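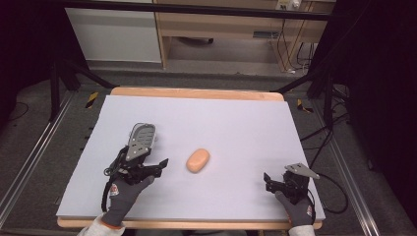
One regular at the Fultier shop in Clivholm says she can tell a bad bar by the second shower, and that the peach one has never gone to mush on her. Her husband is said to prefer liquid, and they have separate shelves.

Loyalties of this kind will be tested in April, when Fultier shrinks its soap wall. The store now stocks 203 kinds of bar soap, including one that smells of tomato leaves and one that smells, according to its label, of "library." By the end of the month it will stock 10.

The peach-orange bar is safe. Rounded at the corners and short on glamour, it has outsold everything near it for six years, a fact the company found out only when it looked.

Skurkico, which makes the bars for Fultier in a former dairy on the edge of town, took the news calmly. The plant has been switching scents so often that workers there reported coming home smelling of lavender, cedar and something the dog objected to. Under the new schedule it will run 2 scents a day and clean the molds in between — a step that had lately become more of an aspiration.

Shoppers have until closing time on the last day of the month to stock up on the doomed varieties, with a limit of six bars per person. The limit doesn't apply to tomato leaf.

Ďurica, the rival shop across the square, put a sign in its window the same afternoon promising to keep its full range. It sells four soaps, and one of them is for saddles.

Fultier says the freed-up wall will hold soap dishes. It has not yet decided how many kinds.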